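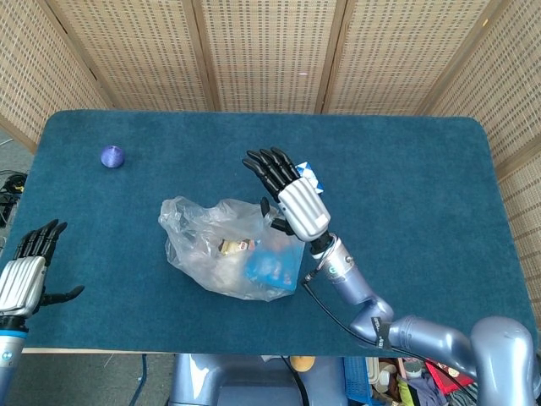 The rule book at Bresora ran to 60 pages, and Luminița Bogdan had written every one of them. Rule 2 said that an item picked up from a bag must be put down somewhere before anyone discussed it.

"It's holding the thing," said Nadja Rainer, who had come from Starkley to inspect. "It's just holding it."

"It's checking the rule," said Luminița.

The robot stood with its fingers over the plastic bag and went on holding the little blue-and-white thing.

"Which rule?"

"There's a clause. If an item can't be told apart from its wrapping, pause 30 seconds and look again."

"And what if it still can't tell?"

"Pause 30 seconds and look again."

Nadja wrote this down. She had a form for robots that moved too fast and a form for robots that hit people, but nothing for a robot with scruples. She turned the sheet over and drew a box on the back.

"At Prorncombe they let theirs guess," she said.

"I've read the Prorncombe report. Theirs put a man's lunch in the recycling."

"Once."

"They only wrote it up once."

They watched. Luminița had been proud of the clause when she added it in February, after a bad afternoon with a packet of crackers. She had read it out loud to her husband, who said it sounded very safe and asked whether the dishwasher could have one.

"Who's allowed to tell it to stop looking?" asked Nadja.

"The person in charge of the table."

"Is that you?"

"It's whoever signed the sheet."

Nadja looked at the sheet. The line was blank. Rule 1 said the sheet must be signed before the robot was switched on, and Rule 1 was in bold.

"I was going to sign it after you'd seen how careful we are," said Luminița.

"May I borrow your pen?"

"You have a pen."

"I'm using mine to write about this."

Luminița signed, dated it 1 June 2019, and said in a clear voice that the item was an item. The fingers opened. The small thing dropped onto the felt, and both women bent down to look at it.

"So what is it?" said Nadja.

Luminița reached for the rule book.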